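Arwel Powell
January 12, 2024

Several of you asked how the no-paper-towels thing went after I went quiet on it last June, so I'm going to put it all in one thread while the soup is on. It's long. Get a drink if you like.

Background for the newer folks: I added up our grocery receipts from the year before and we had spent $161 on paper towels. For a household of two! I had to sit with that number a little. I'm not a person who minds spending money, but I like to know where it went, and that money went straight into the trash with bacon grease on it.

So we stopped buying them. I said it out loud in the kitchen, very grandly, and then the dog threw up within the hour. That's the kind of timing we have in this house.

The first thing I learned is that you can't keep rags in a back closet and expect anybody to use them. They have to be closer than the paper was. Ours went on the hook by the stove and in the drawer under the toaster, and from then on my wife quit asking me where they were (mostly).

Second thing. Pick different colors for different jobs and stick with it. Mine are green for counters and the table, blue for floors and anything I'd rather not discuss. I grew up with one gray dishrag that did the whole house, and I'm still here, but I don't care to go back to it.

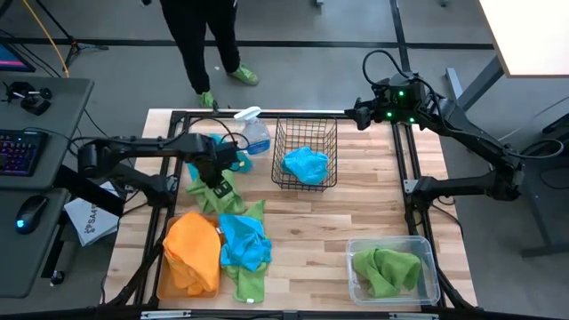
Tudur James wrote to me that colors never lasted at his place, and after a month every rag was wiping everything, so he went by texture instead. Rough ones for the floor, smooth ones for dishes, and his hands know the difference even when he's half asleep.

I like that a lot, and if you have anyone in the family who's colorblind it's clearly the better way. My own brother can't tell our greens from our browns and he's the one who does the dishes at Thanksgiving, bless him.

Now, old clothes. People will tell you any worn-out shirt makes a good rag and I'm sorry to say that's just not so. Cotton T-shirts, yes. Old flannel, oh my goodness yes. Anything stretchy and shiny from the gym will push a puddle around your counter for as long as you have the patience for it and never pick up a drop.

Bath towels that have gone thin are the best of all. My mother used to cut hers into squares and zigzag the edges on her Mostyn (a sewing machine that weighed about as much as I did at the time). I don't hem mine. They fray, I trim the strings, life goes on.

I did buy a few new ones too, from Turetti, the little housewares store over in Jalirholm. They were good, but no better than the towel squares, and I'll say so even though the lady there is very sweet and always wraps things in tissue like they're a wedding present.

Washing is where most folks give up, so I'll go slow. Let them dry before they go in the hamper. That's the big one. A damp rag in a closed hamper will smell like a pond by the weekend, and then you'll blame the rag. I hang mine over the edge of the utility sink overnight.

Hot water, regular soap, no fabric softener. Softener leaves a coating on the cotton and then it won't soak anything up. I ruined a whole batch that way before my neighbor set me straight over the fence, and she was kinder about it than I would have been.

And please fold them, or don't, I truly don't care! I used to stand there folding rags into little rectangles and one night I thought, Arwel, what are you doing. Now they go in the drawer in a heap. It's the most freedom I've felt in that kitchen in years. 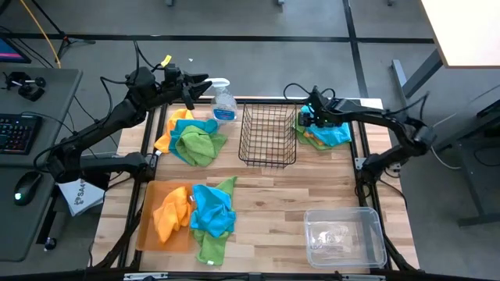
What do you do about bacon? A saved paper grocery bag, cut open and laid flat on a plate. It soaks up the grease fine and we always have a pile of them by the door anyway.

I should own up to the exceptions. We kept one roll in the garage for oil and for the really bad pet business. Oily rags from the workshop aren't something to toss in a pile or run through the dryer, they can catch fire all by themselves, so please read up on that before you go putting linseed oil on a picnic bench.

Raw chicken I go back and forth on. I use a rag, and it goes straight in the washer, no hanging around on the faucet. My sister in Tikham thinks that's disgusting and uses paper for that one job, and I eat at her house with no complaints.

I posted a short version of this in our town swap group, which has 1,204 members, and I believe I heard from every single one who has feelings about sponges. I'll leave sponges for another night. There were strong words.

If you want to try it, don't start by throwing anything out. Put the roll up on a high shelf, put the rags where the roll used to be, and give it 60 days. You'll find out pretty quick which jobs you really want paper for, and it's a shorter list than I'd have guessed.

Soup's ready and I have to go find the good ladle. If you've got a way to get turmeric out of white cotton, leave it down below for me. I've tried sunshine and I've tried lemon, and my favorite towel square is still the color of a school bus.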